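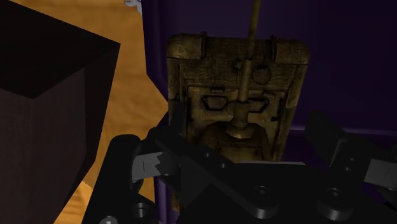 Rules I keep for grasp tests in simulation

2021-01-17

I run grasping tests in simulation for Zendeck, mostly pick and place with a two-finger gripper. Over the past year I have written down a short set of house rules. A reader who works with the Wuko arms asked for them, so I'm posting the list with some notes.

Freeze the scene file before you start counting. If you move a box or change a light halfway through a batch, the batch starts over. I lost 3,000 trials last May because I nudged a wall between runs and didn't write it down.

Change one thing at a time. Object, start pose, friction, grip force. Pick one.

Say what counts as a grasp before the first run. Mine is that the object leaves its support and stays between the pads for 2 seconds. I used to judge it by eye from the wrist view, and my numbers drifted toward whatever I was hoping for.

Use ugly objects. Plain cubes and cylinders are fine for checking the setup, but they hide problems. I want at least one old, worn-looking thing with slots and raised edges in every set, and I want something thin standing in front of it. A rod close to the face of a block will tell you a lot about how the planner handles clearance. Check the collision shape against the visible mesh, too. On two of my older models the slots were filled in for collisions, and the pads were stopping on nothing I could see.

Leave clutter in. A big box off to the left of the fingers changes which approaches are open. If you take it out to get a better score, report both scores.

Log the failures with the same care as the successes. I run 2,000 trials per object and save 12 fields for each one, including contact time and pad angle at closing. The Pesonen template has a free text field as well, and I now fill it in for every miss.

Don't quote a simulated rate as a real one. Label it in the table and again in the caption.

I still have no good rule for random seeds. At Brarkley we fixed them for everything, and I'm not sure that was right. I'll write that up separately once I have compared both ways on the same object set.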